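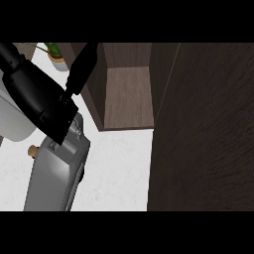

Flullholm Footpaths Group, minutes of the June meeting, upstairs room, started late as the door was locked. Apologies taken. Minutes of last meeting agreed, one correction: it was the Brendlow end of the path that flooded, not the mill end. First item the new waymark boards along the Kelter. Long talk about lettering, longer talk about colour. Green is out, gets lost in the hedge by May. Agreed each board to have a solid black band along the top and a matching one along the bottom, same as on the picture at the head of these minutes, with the wording in between. Grey for the middle was suggested too, a plain mid grey, and got more support than expected. Cream still preferred by two members. Left to the sign maker to say which lasts better outdoors.

Matters arising
Stile by the sheep pens – still loose. Was meant to be done in spring, wasn't. Landowner happy for us to do it, not happy to pay for it. Secretary to write again and ask about going halves on timber.
Dog bin at the Brendlow road end now emptied weekly. Thanks noted.
Letter about the overgrown bit behind the chapel: reply recieved, they say it's ours. We say it's theirs. Map to be looked out.

Footbridge over the Kelter
Tseng came out and looked at it. Their view is the handrail and the deck boards need replacing but the beams will do for now. Written quote to follow, they would not give a figure on the bank and fair enough. Two other firms asked, one didn't answer, one said too small a job.
Question from the floor, could we do the boards ourselves. Discussed. Some keen, some remember last time. Insurance is the sticking point, the policy covers clearing and light repairs and it's not clear if a bridge deck is a light repair. Secretary to ring and get it in writing.
Meanwhile a notice to go on both ends saying slippery when wet and take care. Laminated, the last one turned to pulp.
ACTION: secretary, insurance. ACTION: chair, chase Tseng.

Money
Balance read out. £202 in the account after paying for the strimmer service. Another £55 due in from the plant stall, still in a tin, to be banked before next meeting please. Nothing owing apart from room hire.
Subs: a few not in. Reminder to go out, a polite one. It was asked if subs should go up next year. No decision, put on agenda for the autumn.
Grant form for the boards is half filled in. Needs a paragraph on who uses the path, so if anyone has walked it with the school or the ramblers please send a line or two. Photos of the muddy stretch also wanted, the muddier the better.

Work mornings
Last one had a good turnout, 12 of us, nettles cleared from the lane right down to the kissing gate. Brambles on the far bank not touched, ran out of morning.
Next job the steps below the weir. Need gravel. Gravel to be dropped at the top gate and barrowed down, which will be hard going. Bring a barrow if you've got one with a decent tyre.
Start time – argument about this every year. Some want earlier to beat the heat. Agreed 9.30 as before.
Gloves: shared gloves have gone missing again, or the left ones have. Bring your own.
Request that people do not cut the cow parsley by the bench until it has gone over. Noted.

Walk leaflet
Old leaflet still says turn right at the post box, post box has gone. Reprint or sticker? Sticker voted down, looks shabby. Reprint then, but not till the boards are settled so that the colours match. Route 3 to be re-walked by someone who doesn't know it, to check the directions make sense. A newer member offered, thank you.
Should the leaflet mention the tea room in Brendlow. Yes if it is still open by then. Opening hours to be left off, they change.

Bulls
Complaint from a walker about cattle in the long field with calves. Farmer has been spoken to, they'll be moved after silage. Until then go round by the road or keep well to the hedge side, dogs on leads. Notice on gate already, someone has turned it round. To be turned back and screwed on this time.

Any other business
Fallen ash across the lower path, passable if you duck. Reported to the council, reference number with the secretary.
Gate latch at the mill squeals. Oil.
Bench plaque wording to be checked with the family before it is ordered, spelling of the middle name especially.
Could the tea urn be descaled. It could. Nobody volunterred so it goes on the next agenda.
Question whether minutes could go up on the website sooner. Noted by the person who types them.

Next meeting July, same room, 7.30. Key to be collected beforehand. Closed at ten to ten.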